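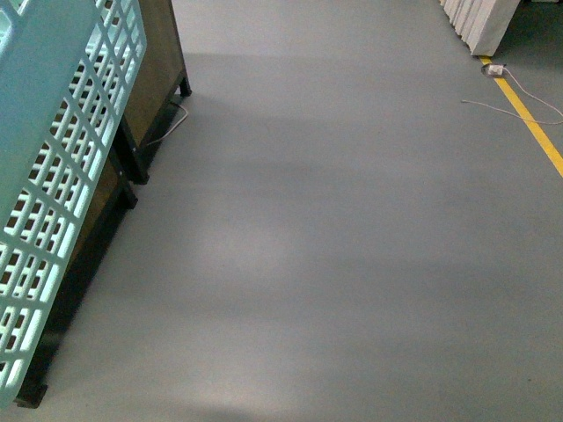
Gray floor, yellow line, and my least favorite kind of cable.

So I promised a post about the perception rewrite and then went quiet until July, sorry! Most of that time went into one very boring thing, which is working out what the robot thinks is floor.

Quick recap if you missed the earlier posts. We run everything through Wirnach, our in-house planner (I say planner, it's a planner plus a pile of scripts that grew on it like moss), and Drestel is the part that turns camera and depth data into "you can go here" and "you can't go here." Drestel used to do this with a plane fit. Find the biggest flat thing, call it floor, anything that pokes up more than a set amount is an obstacle. Works great on cabinets. Works terribly on a thin white cable, because a thin white cable on a smooth gray floor doesn't poke up enough to beat the depth noise, so as far as Drestel was concerned it was a stain.

And then we went the other way. I turned on the color-based check, got very excited for one afternoon, and found out that it flagged every soft band of light and shadow as something to avoid. The planner would stop dead in front of a bit of slightly darker gray and ask for help. I also had it treating the yellow line as a wall, which made for some really scenic routes.

What we have now is a mix of the two. Depth gets first say. Where depth says "flat" but color says "hmm," the patch goes to a small classifier that only has to choose between paint, shade and thing. That's it, three labels. I labeled 1,893 patches for the first version over a lot of coffee and then went up to 2,408 when it kept mixing up cable and reflections. I'd like to say the extra ones were carefully chosen but mostly I went through the logs and grabbed whatever had made me swear.

The other half of the work is the crate problem, and I have feelings about crates. Anything with lattice walls is awful for depth. Half the rays hit the plastic and half go through the holes and land on whatever is behind, so the wall comes back as a kind of fog with a rim on it. Pullura (the grasp planner) took one look at that fog and decided the sides were open and it could reach straight through them to the fruit. Lovely confidence! Not a reachable pose in the whole list. 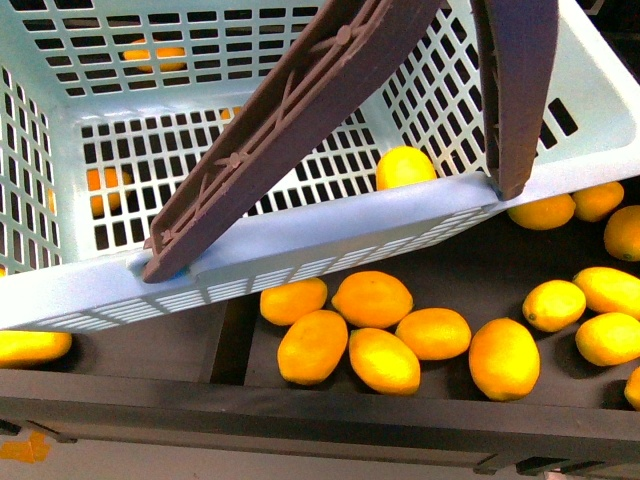
My fix was to stop asking for the wall at all. We find the rim, which is solid and comes through nice and clean, fit a box down from it, and tell Pullura the box sides are closed no matter what the points say. Fruit seen through the grid still gets kept as a detection, it just gets tagged as "behind wall" and the planner has to come in from the top. Handles get their own shape on top of that, two fat capsules, a bit bigger than they need to be.

Round yellow things right next to each other are a separate headache. The old segmentation would happily take two touching lemons and give me back one long lemon, and the grasp would get centered on the gap. I replayed 100 saved snapshots through the old code and the new code and put the masks side by side, and the new ones split touching fruit much more often. Ones tucked under a rim are still bad. I have an idea involving keeping the mask from a few views back, but the tracking needs work before I trust it.

One tooling thing, and then I'll stop. I finally wrote a viewer that shows the camera picture, the floor labels and the planned path in one window with one time slider. Before this I was lining up three windows by hand, like an animal. If you're putting off writing yours, please go write it, even an ugly one. Mine has a button that says "button" and I use it all day.

Next up is moving the configs over to Vieira so that a changed threshold doesn't mean a rebuild. I've got 100 tabs open about schema versioning and I understand maybe two of them, so if you've done this and have opinions, the comments are open.

We use cookies to remember your preferences and see which posts get read. By continuing to browse you agree to our cookie policy. Accept | Manage settings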